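Caring for stitches after a small operation — braided thread, itching, washing

Jornum Community Help > Health and Home > Recovering at home

Posted by Bellitz, 2019-01-14

I had a lump taken off my forearm and came home with a row of stitches and a one-page leaflet. The leaflet says keep it dry for the first couple of days, then wash as normal, and come back to the nurse to have them out. It says nothing about what "as normal" means. I am 59 and the last time I had stitches I was at school, so I have nothing to compare it with.

My worries are these. The thread is dark and feels rough, more like string than fishing line, and the cut ends catch on my sleeve. The nurse said they have to come out after 12 days, which seems a long time.
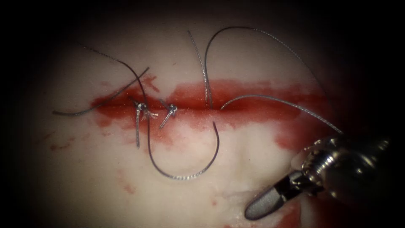 I also work in a garden centre and lift bags of compost most of the day. My manager has put me on the tills for now but we get busy and I don't want to be standing there useless. Is light lifting all right if I keep it to the other arm? And can I put anything on it for the itching? I have a tub of plain ointment in the cupboard but it was opened last April.

I did ring the surgery. I was in the queue for ages and then the line dropped.

Cekotex_user

Throw the old tub away. Once you've had your fingers in it for months it isn't clean.

I've had stitches twice, one lot in the arm and one in the shin. Rough thread is usually just braided thread. Surgeons like it because the knots hold well. The smooth stuff is a single strand and tends to be springier. Neither one means anything has gone wrong. Don't trim the ends yourself, as the nurse needs something to get hold of when she takes them out. A bit of non-stick dressing with paper tape over the top will stop your sleeve catching, and you can get both at any chemist.

As for time, faces are often done inside a week and arms and legs take longer. My shin was longer than yours. 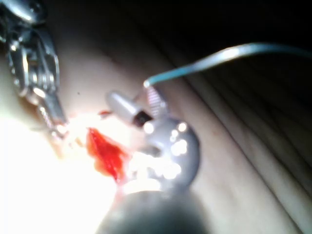
Bellitz came back to say that the dressing had sorted out the sleeve, and that washing was now the main thing, as the bathroom only has a bath and no shower. Would sitting in it with the arm held out of the water be good enough?

Cekotex_user

Yes, that's what I did. Hang it over the side with a towel under the elbow. Shallow bath, not too long.

Zacharias

I'd add a few things, having worked on reception at a minor injuries unit for six years. I'm not a nurse, so check with yours.

A short rinse under a running tap is fine once the leaflet says you can get it wet. Use lukewarm water, let it run over, then pat with a clean towel. Don't rub. Soaking is what they ask you to avoid, so no swimming and no washing-up with that arm.
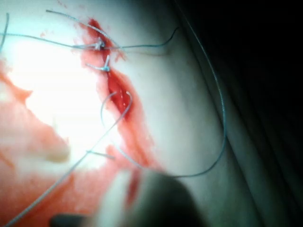
On lifting, the other arm is fine for light things, but a big bag of compost needs both whether you mean it to or not. Stay on the tills until the stitches are out, and ask the nurse then how soon you can go back to it. The skin is still weak for a good while afterwards.

Itching is common as it heals. A cool flannel laid over the dressing helps some people. Don't put creams on unless you've been told to.

Ring straight away if the redness is spreading, if it gets hotter or more painful day by day, if there is pus or a bad smell, if it opens up, or if you feel feverish. Don't wait for your appointment. If you can't get through to the surgery, ring 111 — they answer at night as well.

Best time to ring ours was just after lunch, by the way. First thing is hopeless.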